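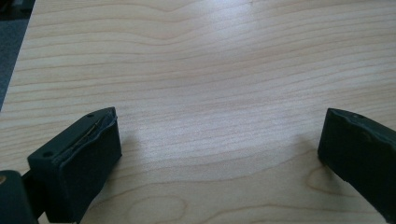 공개 시연일 준비 및 방문 결과 회의록
2019년 3월 31일 | 작성: 운영지원 담당

분류: 회의록 > 로봇·자동화 > 견학 및 시연

1. 참석
Cosirik 시연팀, 교육팀, 시설팀. 방문 기관인 Narano에서는 두 명이 전화로 참석하였습니다. Gaete는 사정이 있어 참석하지 못하였고, 의견은 서면으로 받았습니다.

2. 지난 회의 내용 확인
지난 회의록은 수정 없이 승인되었습니다. 다만 시연실 이름이 문서마다 다르게 쓰여 있어, 앞으로는 "1층 시연실"로 통일하기로 하였습니다.

3. Narano 방문 시연 결과
3.1 방문은 예정한 시간에 시작하였고, 소개 설명 후에 손잡이형 그리퍼 시연을 하였습니다. 방문자가 직접 그리퍼를 잡고 물건을 집어 옮기는 순서가 가장 반응이 좋았습니다. 한 사람의 체험 시간은 6분으로 하였는데, 설명을 듣는 시간이 포함되어 조금 짧았다는 의견이 있었습니다.
3.2 Narano 측은 손가락을 어느 정도까지 벌리고 접근해야 하는지 처음에는 이해하기 어려웠다고 하였습니다. 시연팀은 물건을 놓기 전에 빈 자리에서 벌리고 닫는 연습을 먼저 하는 것으로 순서를 바꾸겠다고 답하였습니다.
3.3 교육팀은 안내문의 용어가 어렵다고 지적하였습니다. "말단 장치"라는 말은 안내문에서 빼고 "그리퍼"로만 쓰기로 합의하였습니다.
3.4 방문 후 설문은 65부를 회수하였습니다. 자유 의견에는 "소리가 생각보다 작다", "아이도 할 수 있는지 궁금하다"는 내용이 있었습니다. 전체 정리는 교육팀이 맡습니다.

4. 공개일 준비
4.1 날짜는 9월 중으로 하고, 정확한 날은 Urport의 강당 일정을 받은 다음에 정합니다.
4.2 작년 공개일의 방문자는 1528명이었습니다. 시설팀은 올해도 비슷한 규모를 예상하고 있으며, 입구에서 기다리는 줄이 복도를 막지 않도록 안내선을 새로 그리겠다고 하였습니다.
4.3 체험 탁자의 조명에 대하여 논의가 있었습니다. 시설팀은 탁자 표면에 빛이 반사되면 카메라 화면에서 작은 물건을 구별하기 어려울 수 있다고 설명하였습니다. 무광 깔개를 쓰자는 의견과 조명의 각도만 바꾸자는 의견이 나왔습니다. 깔개는 물건을 집을 때 밀릴 수 있으므로, 먼저 조명 각도를 조정하여 시험하기로 하였습니다.
4.4 Gaete의 서면 의견은 체험 탁자를 두 개로 늘리자는 것입니다. 시연팀은 인원이 부족하여 지금은 약속하기 어렵다고 하였습니다. 다음 회의에서 다시 논의합니다.
4.5 어린이 체험은 보호자가 옆에 있는 경우에만 허용합니다. 안내문에도 같은 문장을 넣습니다.

5. 장비 점검
그리퍼 손가락의 고무 패드와 고정 나사는 시연을 시작하기 전과 마친 후에 각각 확인합니다. 점검표는 종이로 작성하고 시연실 문 옆에 보관합니다. 예비 패드의 수량이 기록과 맞는지는 아직 확인하지 못하였습니다. 시연팀이 확인하여 공유하기로 하였습니다.

6. 예산
안내문 인쇄와 안내선 작업의 견적은 합하여 거의 1844유로입니다. 인쇄 부수를 줄이면 금액이 내려갈 수 있어, 교육팀이 견적을 한 번 더 받습니다. 승인은 보류하였습니다.

7. 할 일
- 시연팀: 연습 순서를 넣은 새 진행표 작성, 예비 패드 수량 확인
- 교육팀: 설문 정리, 안내문 용어 수정, 인쇄 견적 재요청
- 시설팀: 조명 각도 시험, 안내선 위치 도면
- 운영지원: Urport에 강당 일정 문의, Gaete에 회의 결과 전달

8. 기타
Narano에서 시연 진행표의 사본을 요청하였습니다. 수정이 끝난 다음에 보내기로 하였습니다. 다음 회의 날짜는 전자우편으로 알려 드리겠습니다.

최종 수정: 작성일과 같음 (4.3항 문구 수정)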